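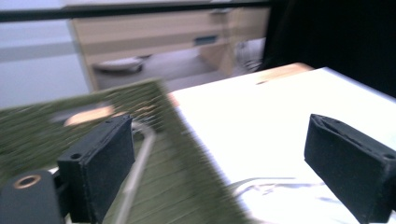

Eustaquio Bautista had the room until noon on Saturday, and by nine he had packed one box. It was full of string.

Adeel Mengal came up the stairs with two coffees and a roll of bin bags under his arm. He looked at the box and then at the rest of the room.

"Is that all of it?"

"It's good string," Eustaquio said.

He had rented the room over the tile shop in Flevinham for 23 years. In that time he had mended lampshades, covered footstools, made boxes for people's christening spoons and once, over a bad winter, re-covered all the seats in the Wikar Hotel dining room. The hotel had closed since. The seats had been sold, and now and then he saw one outside a café and had to stop himself turning it over to look at the tacks.

Adeel had worked for him for two summers as a student and had not been much use. He was 40 now and had a van. He put the coffees on the white table and started on the shelves.

"Keep or go?" he said, holding up a tin.

"What's in it?"

"Hooks. Some of them are bent."

"Keep."

"The bent ones as well?"

"You can straighten a hook."

They went on like this for an hour. The keep pile grew along the wall by the cabinet. The other pile was a broken clamp and a calendar from a paint firm. Adeel said nothing about it. He made up more boxes, taping the bottoms twice, and wrote on the sides with a thick pen. HOOKS. TAPE. PAPER, GOOD. PAPER, OTHER.

The flat in Strebel Road had one bedroom and a hall cupboard. Eustaquio's daughter had measured the cupboard and sent him the figures, and he had written them on the back of an envelope and lost it. He knew they were small.

Around half past ten Adeel came to the green board. It was leaning at the end of the table, and there was a piece of wire caught over the top of it. He unhooked the wire, which sprang back and scratched his wrist.

"This can't go in a box," he said. "It's too wide."

"It goes flat. In the van, under everything."

"And when it gets there?"

Eustaquio wiped his hands down his trousers. He had done most of his measuring on that board. If you laid your palm on it you could feel where the knife had gone through the same places, mostly on the left, where he started his cuts. He had bought it the week he took the room, from a man in Ullima who was giving up bookbinding and had wanted 15 pounds for it. Eustaquio had offered 12. The man had said no and gone back to his crossword, and Eustaquio had stood there for a bit and then paid the 15.

"It could go under the bed," he said.

"Will you use it, under the bed?"

"I might pull it out."

Adeel turned it round and rested it on his shoe to keep it off the floor. He had cut his thumb on it in his first week and bled on a length of cream silk that was meant for somebody's mother. Eustaquio had sat him down, wrapped the thumb in a clean rag, and cut the silk again from the other end. He had charged the customer the price they had agreed. Adeel had only worked out some years later what that silk must have cost.

"I've got a wall in my garage," Adeel said. "Long bench against it. There's only the lawnmower in there, and paint."

"What would you do with it?"

"Nothing. You'd come over and use it."

"It's two buses."

"It's one bus if you change your mind about the hill."

Eustaquio went to the window. Down in the street a woman was trying to get a pushchair and a large plant into the same car. She took the plant out and put it in again the other way round. He watched until she had managed it.

"I have one job left," he said. "The blue shade for Mrs Okell. I told her the end of the month."

"Then you'll need somewhere to do it."

"I was going to do it on the kitchen counter."

"You weren't."

"No," Eustaquio said.

They carried the board down first, one at each end, with Adeel going backwards. The stairs turned halfway and there was a bad moment at the corner with the light switch. Eustaquio said left, meaning his own left, and Adeel went the other way and got his elbow stuck against the rail. They stood there getting their breath. The tile shop had its radio on. Somebody was reading out the football.

"How did you get it up here?" Adeel said.

"I was younger. Also I think I took the door off."

They got it round by tipping it on its long edge. Adeel slid it into the van on top of a blanket, and they went back up for the hooks.

After that it went faster. Eustaquio let the tea chest go, and the lamp with no plug, and most of PAPER, OTHER. He kept the string. At the back of the bottom drawer he found an unpaid bill of his own for 300 pounds, made out to the Wikar, with a carbon copy still pinned behind it. He read it through, both sheets.

"They owe you that?" Adeel said.

"They did. I never sent it. I thought I had."

He folded it in half and put it in his jacket.

At ten to twelve the landlord's son came for the key. He asked if they were leaving the table, and Eustaquio said it had been there when he came. The boy nodded and wrote something on his phone. He said it was a nice light room, and that a girl who did nails was having it from the first.

"Tell her the window sticks," Eustaquio said. "She has to lift it before she pushes."

He showed him how, twice, and made the boy try it.

In the van he held the tin of hooks on his knees so they wouldn't rattle. Adeel took the road round the bottom of the hill.

"Strebel Road first?" he said.

"The garage first," Eustaquio said. "I want to see this bench. What height is it?"

Adeel didn't know. He held one hand out over the gearstick, flat, and moved it up a bit, and Eustaquio said that was too low, but they could put it up on blocks.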